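From: Tistar workshop lead
To: pavusar-club list
Date: 2024-06-29
Subject: Re: [pavusar-club] Small parts task, what to practise

Replying to the questions from the second-year group. I have left the original in below for those who joined the list after March, and answered under each part.

> Hello all,
>
> We have been put down for the small parts task at the Govus open day and
> have a few questions before we book table time.
>
> 1. Are the caps and the bottles scored separately? The task sheet says
> "items" all the way through and it matters for us, as we are much better
> at bottles.
>
> 2. Can one arm hold the container while the other picks? Last year's
> sheet said each arm had to work alone.
>
> 3. How many runs do you want recorded before we train anything? Someone
> said 30 and someone else said several hundred.
>
> 4. Is Yagi still the software we should be using, or has that changed?
>
> Thanks,
> second-year group

1. Scoring

Separately. A bottle left standing in its agreed place is one point, a cap in the container is one point. A bottle knocked over loses nothing as long as it is stood up again before time is called. The word "items" in the task sheet will be changed.

If you are better at bottles, please spend your table time on caps. They are small and round and sit low on the wood, so the fingers have to come down almost to the surface before they close. Most of the dropped runs in our log are cap runs where the gripper closed too high.

2. Using both arms

Yes, this year one arm may hold or steady the container. The rule about each arm working alone has gone. The two arms must not touch each other, and a run where they do is stopped.

Agree before you start which arm is holding and keep to it for the whole batch. We had a group swap over halfway through in March and the runs could not be used together.

The view from a gripper, and the whole table with both arms, for those who have not used this setup yet: 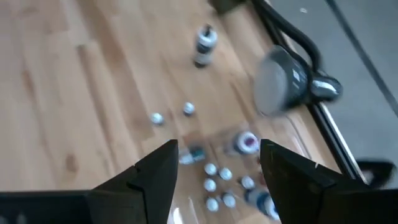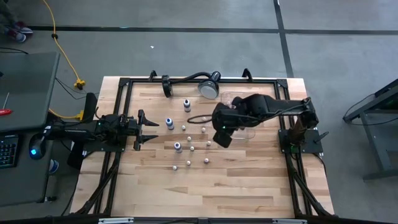
3. How many runs

Both numbers you heard are right, for different things. Do 30 runs first as a trial batch and send it to me. I will look at it for bad starts, missing camera views and runs that stop early. If it is clean, carry on. The shared set from all groups stands at 635 runs and you are welcome to train on that as well, but keep your own batch in its own folder so that we can tell what made the difference.

Rules for a run to count:

- Scatter the pieces again each time. Do not put them back where they were.
- Both grippers open at the start.
- Stop at 35 seconds, even if there are pieces left on the table.
- If you have to reach in by hand, throw the run away.
- Write down which group member was driving. It goes in the notes column, initials only.

Please do not edit out the failed picks if the driver recovered and finished inside the time. Those are useful. The ones to remove are where a cable got caught or a camera was knocked.

4. Software

Still Yagi. Use the version on the workshop machine and please do not update it until after the open day. The replay tool has a fault where the wrist views can come out one behind the table view. If you see this, close it and open the run again, the files themselves are fine.

Two other things while I am writing.

Camera check. Before each session, open and close both grippers with the live view up and make sure you can see both fingertips in the wrist views. If one finger is missing or well off to the side, the camera has turned on its mount. Loosen it, straighten it, tighten it, and make a note in the log so the next group knows it was moved.

Table booking. Slots are still 3 hours and one group at a time. Two groups have been turning up with the next group's slot already started, which means resetting everything twice. If you need longer, book two slots together. Put the caps back in their tub when you finish, including any that have gone on the floor.

I will send round the corrected task sheet once the Govus side has agreed the wording on scoring. Until then work from the old one with the changes above.

Tistar workshop lead

_______________________________________________
pavusar-club mailing list
To leave the list, send a blank message with "unsubscribe" as the subject.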